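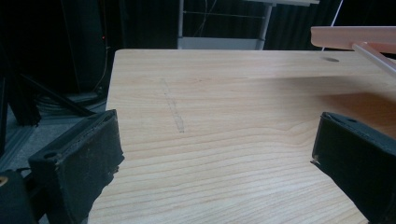 Light wood tabletop, plenty of grain.

I stopped buying lunch in October. I didn't plan to write about it, but a few people asked how it was going after I mentioned it in the post about the bus schedule, so I'll put it all in one place.

The office moved from downtown Grullano out to Entwistle Road last summer. Downtown I had a choice of places to eat. On Entwistle Road there is Satitz, a deli with a good counter and slow service, and then a gas station. For the first few weeks I went to Satitz every day. A turkey sandwich there is $9 before a drink. The sandwich is fine. The bread is better than fine. But I was walking over, standing in line, walking back, and eating it at my desk with the break already over.

The money was part of it, but the line was what did it. One day I stood there long enough to read the whole catering menu and then go back to work with a bag of chips. I went to the grocery store that night.

My first week of packed lunches was bad. I made a big pot of lentils on the theory that I would eat lentils until they ran out. By the third day I was looking for reasons to go out. I like lentils. I do not like them cold, and the microwave on our floor has a line of its own at noon that is almost as long as the one at Satitz.

So the first rule I came up with was that lunch has to be good at room temperature. That sounds limiting and it took me a while to see how much it covers. Noodles with peanut sauce work. So does potato salad, if you make it with oil and vinegar and keep an ice pack next to it until you eat. Rice gets hard in the fridge and stays hard, so I gave up on rice. Pasta is all right if it's a short shape and you dress it the night before. Roasted carrots are better the next day than they are out of the oven, which surprised me. Hard-boiled eggs are good but you have to think about the other people in the room.

The second rule was to pack it the night before. I am not a morning person and I had been telling myself I would put a sandwich together while the coffee was brewing. It happened twice. At night it takes five minutes, while the dinner things are already out and the counter is already a mess. I pack it before I sit down. If I sit down first it doesn't get done.

Leftovers are a separate question. Everyone says to just bring leftovers, and I do, but I had to change how I cook dinner to make that work. Dinner for me used to come out even, with nothing left. Now I make extra of one thing, usually the vegetable or the beans, and buy something to go with it. Bringing the exact same plate I had the night before makes me feel like I never left the kitchen.

I keep a few things in my desk drawer: a jar of mustard, crackers, salt, a fork and a real cloth napkin. The fork matters. I ate a salad with a coffee stirrer once and it took the entire break.

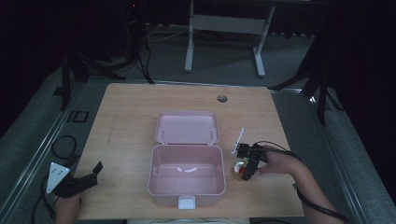

One reader wrote in to say that the food was never the hard part for her, and that what she missed when she started packing was the walk. She had gone out every day for years, and once there was no errand she just stopped leaving the building. By winter she was eating at her keyboard and going home with a headache. Her fix was to eat early and then take the walk anyway, with nothing to buy at the end of it.

I think she's right, and I had the same problem without putting a name to it. When I bought lunch I was outside in the middle of the day whether I felt like it or not. When I packed it, the whole thing was over so fast that I'd be answering email again at a quarter past twelve. For most of November I told myself this was a benefit.

What I do now is eat away from my desk, and then go around the block. It isn't a nice block. There's the deli, a tire place, and the back of the Funasard warehouse, where the trucks go in and out. The sidewalk stops for a stretch and picks up again by the bus shelter. I still come back in better shape than I left. When it rains I go up and down the stairs, which is worse but gets me away from the screen.

As for money, I kept track in a notebook at first and then quit, because the grocery bill moves around for other reasons and I couldn't separate it out in a way I trusted. I can say that I used to take out $100 in cash at the start of the month for lunches and it never lasted to the end. Now I don't take it out. The groceries went up by less than that. I haven't worked it out any closer and don't plan to.

I still go to Satitz. I go when I forget, or when somebody new starts and the group walks over, or when I just want the bread. It's a better sandwich now that I don't have it every day. They've also started letting you call ahead — I found this out from a sign taped to the register, and it may have been there the entire time.

Things I haven't solved: salad greens, which are limp by noon no matter what I do with the dressing. Anything fried. Apples, once cut. I tried lemon juice on the apples and they stayed white but tasted like lemon, so I bring the apple whole and eat it on the walk.

I'd also like a better answer for days when I have a meeting straight through noon. At the moment I eat crackers and mustard at 11:30 and have the real lunch at two, and by then it's practically dinner. If you have something that holds up that long and can be eaten quickly, the comments are open. No rice, please.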